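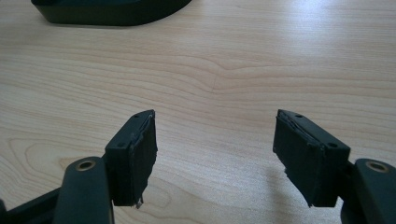 Furniture Care > Tables and Desks

How to clean a wood veneer tabletop without wrecking it

Every second product in the furniture care aisle says it will "feed" your wood. I've been looking after tables for a fair while and have yet to meet a hungry one. If your tabletop is veneer, the surface you touch is mostly the finish, with a very thin slice of timber underneath and some kind of board under that. You are cleaning the finish. Keep that in mind and you can leave most of the aisle where it is.

Is it veneer at all?

Look at the grain. A pale, honey-toned top with wavy lines running across it and a big arched pattern in the middle (the trade calls it cathedral grain) could be veneer or solid. Check the edge. If the lines on top carry over the side and down the end, you may have solid timber. If they stop dead at a strip, it's almost certainly veneer. Printed laminate can fool you too, so look for the same knot or loop turning up twice.

I wouldn't trust the shop label on this. My own table, a Stougaard, was sold to me as "real wood throughout", and the underside says otherwise.

What you need

- 2 soft cotton cloths, old T-shirts are fine
- Warm water
- A few drops of plain dishwashing liquid
- Patience with the drying part

What you don't need is the Bruter polish I bought in Gadcombe on a salesman's say-so. It went on shiny and stayed on smeary, and it took me longer to get off than the marks I'd bought it for.

What to do

1. Clear the top and dust it with a dry cloth. Grit is what scratches a finish, and wiping it around wet only gives it a longer ride.

2. Mix the dishwashing liquid into the water. If you can see a head of foam you've used too much.

3. Wring the cloth out until it won't drip. Veneer edges and joins hate water. Test a spot near the back corner first and give it 8 minutes to dry before you look at the colour.

4. Wipe with the grain, from one end to the other. Go lightly over any joins.

5. Dry straight away with the second cloth. Air drying leaves streaks, whatever the bottle tells you.

6. For a sticky patch, lay the damp cloth on it for a few seconds and wipe again. No scourers, and no "magic" sponges either. They are very fine sandpaper and they will dull the patch.

White rings

You'll read about mayonnaise, toothpaste, ash and a hot iron. Mayonnaise is oil, and it sometimes hides a faint ring for a while. Toothpaste is an abrasive. The iron I won't go near on veneer, as heat can let the glue go and then you've got a bubble as well as a ring. Leave a fresh ring overnight before doing anything. If it's still there in a week, live with it or ask a refinisher.

Last updated: September

Comments (3)

Xiomara Wojcik: I've used the iron trick for years on my mum's sideboard, never a bubble. Maybe you had it too hot?

Mavis Mercado: Is vinegar okay? My neighbour swears by it.
Reply from Mei: I'd skip it. It can dull some finishes and soapy water does the same job.

Marisol Nakamura: The edge test worked on my desk. Not solid. Quite cross about it.

Contact Mei Oyelaran | Copyright Stuneck Home Notes | Back to top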